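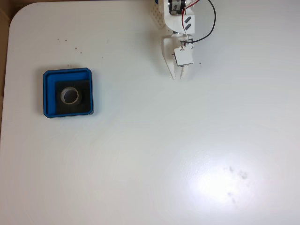

Tape and Tray Set

Version 2, August 2022
Maintained by Hatice Baysal and Bendik Sundqvist, Brisero

Contents

This set covers one small tabletop job: a roll of tape and the square tray it is kept in. The tray is blue with a raised rim and has a black insert on its floor. The table is white. Each session has its own folder with the recordings, a notes file and a list of start positions.

Folder layout

sessions/ one folder per session, 20 in all
notes/ plain text, one file per session
lists/ start positions for the tray and the roll
CHANGES.txt

Items

Tray: square, blue rim. The insert is not glued down, so it may sit closer to one corner. Do not correct for this.
Tape: single roll, laid flat. Replace it when the outer layer starts to lift.
Table: matte white, rounded corners. Crumbs and smudges were left where they were. Overhead lights stay on and can leave a bright patch on the surface.

Setting up

Put the tray on the left side of the table and lay the roll on the black insert. Allow 25 cm of clear surface to the right of the tray. If the roll is stored upright overnight, check that it still lies flat.

Known problems

The pale roll is hard to tell from the table in strong glare.
Notes for 2 sessions at the Lidanville site are missing. Ramesh Solanki is looking for the paper copies.
Early notes call the insert a "mat". Both words mean the same item.

Contact

Send corrections to Hatice Baysal. Include the session number and the line in the notes file.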